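The lamp, the table and far too much orange

April 2022

So the lamp came. I've gone on about this lamp to anyone who'd stand still long enough, and if you read my last post you'll remember I had it sitting in an online cart for most of the summer while I told myself a clamp light from the hardware store does the same job. It does do the same job! It just makes every room look like a garage, and I'm at that bench most evenings, so in the end I caved and paid $177 for a big round Undetti globe, plus shipping, and I've regretted none of it.

A bit of background if you're new here. The workroom used to be the place where things went to be dealt with later (boxes, mostly, and a bike with no front wheel). I started clearing it out over the winter with the idea that I'd have one good table in the middle, storage behind it, and nothing on the floor. I got most of the way there. The floor is a work in progress and I don't want to talk about the bike.

The table is the part I'm proudest of. I wanted pale wood, the joined-plank kind that looks like a giant cutting board, with knots and a bit of grain going on, and I found a top at Hassanpour's on the way out to Nornden. It had been leaning at the back behind the doors and had a grey tide mark along one end where it had got damp. I took it anyway. One whole afternoon of sanding, starting far too fine (a 100 grit disc, when I should have begun with something meaner), and then a second afternoon doing it properly after Larasati Lumenta came by, ran her palm along it and made a face. She was right. She is always right about surfaces, it's very annoying.

For the finish I used the Jerkden hard wax everybody recommends. Two thin coats, wiped off well. I was hoping for something matte and it came up shinier than that, so the lamp bounces off it a fair bit. My neighbour thinks it will dull down with use. I've decided I like it either way, which is a good thing to decide before you've bought the sandpaper to undo it.

Now, the orange. I didn't set out to have a colour. I needed a tub and some trays for small bits and pieces, and the see-through orange ones were marked down to $40 for the lot, where the clear ones were nearly twice that. Everything I'd pinned to my little mood board was white and black and wood, very calm, very grown-up. And then you put a slab of traffic-cone orange in the middle of it and — I love it? It warms the whole table up. When the light gets into that plastic it goes all peachy at the corners, and I've caught myself moving the tray around just to see what it does.

The trays have also fixed a habit I've had forever, where I put something small down on the bare table and then spend ten minutes patting around for it. Small things go on the tray now. If it isn't on the tray it's in a bin, and if it isn't in a bin I never owned it.

Speaking of bins, the big rack behind the table is still a mess of good intentions. I put the red ones up there to start a system, with red meaning fasteners, and then ran out of fasteners and kept going with red. There's a cardboard box up top I haven't opened since the move. Larasati wants me to label everything. I've bought the labels, so we'll call that half done and look at it again in May.

Enough chat, a few from the workroom:
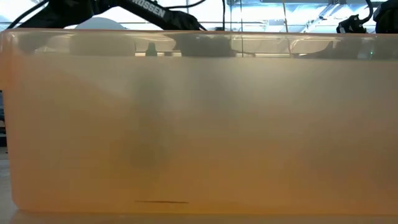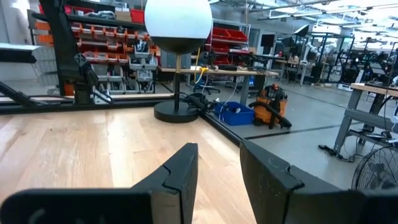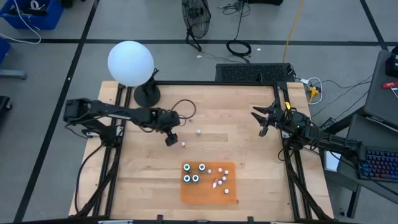 In the last one, the orange tray on the blond wood, with the globe on and four little round pieces on the left half of the tray.

I still go back and forth on where the lamp should live. Over by the far side it keeps out of the way, but the base is a proper heavy-looking black disc and takes up more wood than I'd pictured when I was only looking at the globe. The other option is a shelf, and I'd have to put up a shelf.

Next job is a stool that isn't a paint can. If anyone has one they swear by, tall enough for a workbench and kind to a bad hip, leave me a note in the comments!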